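So the library in Emunbridge had its book sale on Tuesday, and guess who went in for "just one" and came out with 17 (SEVENTEEN!) paperbacks in a bag that was never meant to hold that kind of weight? In my defense, they were marked down after lunch, and I got there right after lunch.

Most of them are mysteries (no surprise there), but I also found a fat old cookbook with somebody's notes penciled all over it. Next to the lemon bars it says "NOT for Easter again" -- and I need to know what happened at Easter!

Share (3)

Sorcha Hayes was there too, with her arms full of gardening books, and we got to talking by the door for so long that my parking ran out. No ticket, though! I walked home the long way afterward -- well, I drove home and then walked, to make up for the pastry I ate in the car -- and the crocuses are up by the Udwood gate. Purple ones! I stood there grinning at them like a goof.
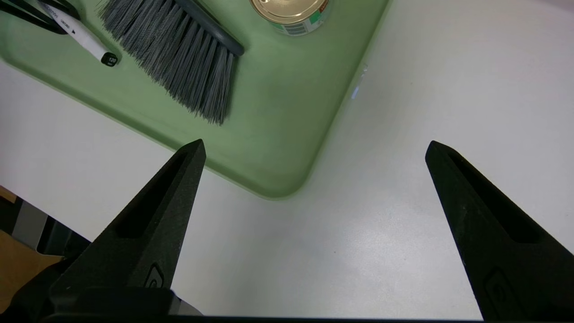

Anyway, I started the first mystery that same night and I'm already sure it was the sister. I'm usually wrong about these things (I was very wrong about the last one, and loudly), so don't hold me to it. Have you read anything good lately? Tell me, even though I clearly don't need more books. I'm making the lemon bars this weekend.

Print this post | E-mail this to a friend
27 comments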